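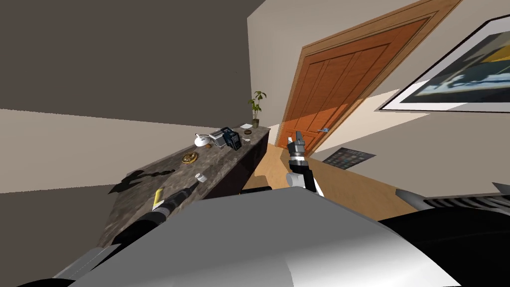 大理石のカウンターにレモン汁をこぼしたら、拭くだけで済みますか。

すぐに水拭きして乾拭きすれば軽く済むことが多いですが、時間がたつと表面の艶が抜けた跡が残り、その跡は拭いても取れません。

1/
石のカウンターの手入れについて、前に小分けに書いたものをまとめ直します。うちは台所が大理石、洗面台が人工大理石です。台所のほうは前の住人が入れたもので、自分で選んだわけではありません。

2/
まず「大理石」と呼ばれているものが家によって違います。天然の大理石、御影石、クオーツ系、樹脂の人工大理石。手入れの仕方が違うので、最初に材質を確認したほうがいいです。図面か仕様書に書いてあります。賃貸なら管理会社に聞けば教えてもらえることがあります。

3/
仕様書がない場合、裏側を見るのが早いです。シンク下の扉を開けて天板の裏や切り口をのぞくと、樹脂系は色が均一で、天然石はざらっとした石の断面が見えます。裏に合板が貼ってあって見えない家もあります。うちは貼ってありました。

4/
酸を垂らして泡が出るか見るという方法がよく紹介されていますが、おすすめしません。大理石だった場合、試した場所に跡がつきます。やるなら端材で。

5/
天然大理石の主成分は炭酸カルシウムで、酸に弱いです。台所にある酸はレモン、酢、ワイン、トマト、炭酸飲料、ヨーグルト。それからクエン酸の掃除スプレー。水垢にはクエン酸、と覚えている人がいちばん失敗しやすい場所だと思います。私もやりました。

6/
失敗の内容。蛇口の根元の水垢にクエン酸を含ませたペーパーを巻いて、そのまま夕飯を作っていました。水垢はきれいに取れて、根元のまわりが輪の形に白く曇りました。今もあります。

7/
曇りは汚れではなく表面が溶けて粗くなった状態なので、洗剤では戻りません。研磨が必要です。浅いものは大理石用の研磨パウダーで目立たなくなることもあります。深いものは業者です。

8/
業者は二社に見積もりを頼みました。Serraは部分研磨もできるがまわりとの差が出るので全面をすすめる、という話。Zurkoは部分のみ可で、艶の差は了承してください、という話でした。言い方は違いますが中身は同じことだと思います。

9/
結局どちらにも頼んでいません。蛇口の根元なので普段は見えないのと、全面をやっている間は台所が使えないのが理由です。

10/
毎日の手入れ。水でぬらして固く絞った布で拭く。乾いた布で拭く。以上です。油がついたときだけ、中性洗剤を薄めて使います。洗剤が残ると膜になって曇って見えるので、そのあと水拭きを二回します。

11/
布はマイクロファイバーを使っています。Remixの12枚入りを台所と洗面所で分けています。827円でした。毛足の長いものは水を吸いますが、乾拭きのときに筋が残るので、乾拭き用は短いほうが楽です。

12/
使わないもの。クエン酸、酢、重曹ペースト、クレンザー、メラミンスポンジ、塩素系漂白剤。重曹は酸ではないので大丈夫と書いてあるページもありますが、粉でこすると細かい傷になります。うちは使っていません。

13/
染みは酸の跡とは別の話です。コーヒー、紅茶、しょうゆ、油が石の中に入って色がつくもの。触っても表面はつるつるしています。酸の跡は触るとわずかにざらつき、色は白っぽい。見分けがつけば対処も分けられます。

14/
染みには湿布をします。吸水性の粉を水で練って染みの上に盛り、ラップをかけて一晩置き、翌日ラップを外して完全に乾かしてから取る。油染みは一回では抜けませんでした。三回目で、知っている人が見ればわかる程度になりました。

15/
しみ込み防止のシーラー(浸透性の保護剤)について。塗ると染みはつきにくくなりますが、酸の跡は防げません。ここは誤解が多いです。水をはじいていても、レモン汁は表面で反応します。

16/
塗り直しの目安は、水滴を落として15分ほど置き、拭いたあとに濃い色が残るかどうか。残るなら塗り直しの時期です。うちはコンロの横だけ早く効かなくなるので、そこだけ先に塗ります。

17/
シーラーはBimeroの248ml入りを使っています。うちの台所だと一本で3回塗れました。においがあるので窓を開けてやります。説明書では塗ってから一晩は水をかけないことになっているので、日曜の夜、片づけが全部終わってから塗るのが都合がいいです。

18/
塗るときの注意。余った液は乾く前に必ず拭き取ってください。残すとべたついた膜になり、ほこりがつきます。初回に拭き取りが足りず、除去にかえって時間がかかりました。

19/
熱について。天然石は熱に強いと言われますが、鍋を直接置くのはやめています。急に熱くなると割れることがあるのと、シーラーが傷むためです。鍋敷きは裏にゴムがついていないものにしました。ゴムの色が移ることがあります。

20/
植木鉢を置いている人は受け皿の底を見てください。素焼きの受け皿は水がしみて、石に丸い跡が残ります。釉薬のかかった皿かコルクを一枚はさむと防げます。缶詰や金属の缶を濡れたまま置くのも同じで、こちらは錆の色がつきます。錆はなかなか抜けません。

21/
調味料の瓶はトレーにのせています。瓶の底についたしょうゆや酢が輪になるのを防ぐためです。トレーは月に一度は持ち上げて下を拭きます。一度さぼったら、トレーの下に水が入っていました。

22/
人工大理石(樹脂)は別です。酸には比較的強く、薄いクエン酸で水垢を落としても問題ない製品が多いです。ただし熱と傷には弱い。うちの洗面台はヘアアイロンを置いた跡が少し黄色くなっています。メーカーの説明書を優先してください。

23/
クオーツ系は使ったことがないので書きません。御影石は実家がそうですが、ほとんど何もしていないのに跡がありません。大理石よりだいぶ丈夫です。

24/
これから選ぶ人に聞かれることがあるので書いておくと、料理をよくする家で、跡が気になる性格なら、台所に大理石はすすめません。玄関の棚や洗面所の隅なら困らないと思います。艶消し仕上げのほうが、磨き仕上げより酸の跡は目立ちません。

25/
追記。ワインをこぼしたときの順番を聞かれました。こすらず、まずペーパーで押さえて吸わせる。次に水を含ませた布で押さえる。最後に乾拭き。広げるように拭くと跡も広がります。赤は染みと酸の跡が両方つくので、早いほどいいです。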